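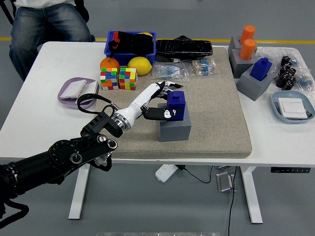 Why lay a felt mat on a table before sorting small things? Mostly to stop them rolling off.

Figure 1. Mat with basket, fruit, two puzzle cubes and bagged resistors.

I tried it without felt first - never again! Lemons wander, and so do oranges. Anikó Kerekes and I then logged 307 items over August (bags of resistors were the slowest, by a mile).

Related papers
Baskets or trays? - Dewulf
Sorting on soft surfaces - Szénási

Search this journal

Contact | Copyright Barow | Back to top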